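Clollon label change: dosing interval
Posted 09/07/2026

Clallum_Access
Members are advised that the revised Clollon labeling permits infusion every 3 weeks. Sites should update their order sets before the next cycle.
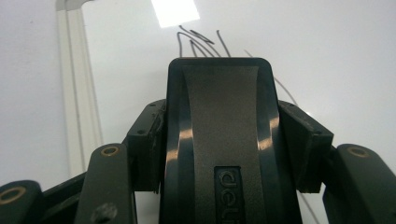 Patients already on the two-week schedule may remain on it.

Zielinski_RN
I must disagree with the haste. The Mernar trial enrolled 917 patients, and only 205 received the longer interval.

Clallum_Access
The concern is noted — the safety tables will be posted in March.

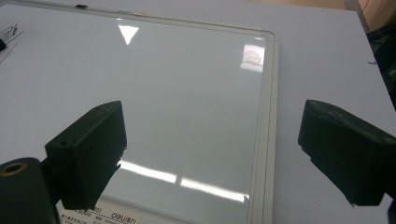 Does the longer interval require new prior authorization?
Most plans will ask for a new form when the dose or schedule changes.

Zielinski_RN
Our site will wait for the tables.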